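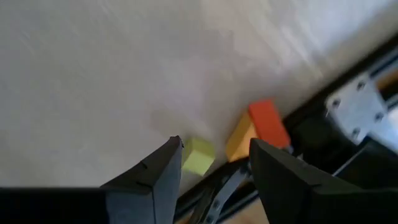 Small green cube, pale table top.

Saturday, late evening

I went to Boltby in the morning to get my comics, and it rained the whole way on the bus. The shop had kept my order under the counter in a paper bag with my number on it. Inside were two comics only. I had hoped for three, but the annual of Watel is late again and they could not tell me when it will arrive.

I read Ouali number 5 first, on the bus home, although I had promised myself that I would wait until I was at my desk with tea. I must write down what I think of it before I read what other people think, because I know myself, and after one hour on the forum I will have their opinion and believe it is mine.

So. The flood has reached the upper city, and the old harbour guard comes back. I did not expect it at all. In number 4 we saw his lamp go under the water and I was quite sure he was dead, I was even a little sad for him at work the next day. Now he walks in on the last page with grey hair and a different coat. The other captain does not recognize him. There is no speech at all on this page, only rain, and the rain is drawn with very thin white lines on dark blue. I looked at it for so long that I missed my stop and had to walk back past the swimming pool.

What I liked less is the middle part. There is a long meeting where the people of the council explain the flood to each other, and all of them already know it. I had to look up two words (bilge and culvert) and after that I found they were not important. The lettering is also too small in this part. In the first numbers the balloons had more air.

The colours are better than last time. Prestska has changed the paper, I think. It is less shiny and the greens do not look like plastic any more. But the cover bends very easily and mine has already a mark in the corner. I should have put it in my bag flat and not beside the umbrella.

The second comic was the first part of the new Watel story, the one in the far future where the city is under glass. It is fine. I understood who everybody is, which I cannot say of the last one. The fight on the roof goes on too long for me, and I had the feeling that the artist was tired at the end of it, for the windows behind have disappeared. But the small story at the back, with the woman who repairs the masks, is lovely. I would buy a whole book of that. She only sews and listens, and from the things the heroes say while they wait, you learn that one of them is lying.

I have also made an order for the collected Ouali, 100 pages, hard cover. I know that I own already everything that is in it. It has the sketches at the back and I want to see how the harbour was made.

Later I tried to copy the page with the rain. My pen is too thick and the white ink made drops where I did not want them. The coat was not bad. I will try again with the paper a bit rougher, and begin with the rain next time and put the man in afterwards.

To do: ask the shop about the annual, buy bags with boards, return the library book on inking. Now I allow myself the forum, but only until eleven.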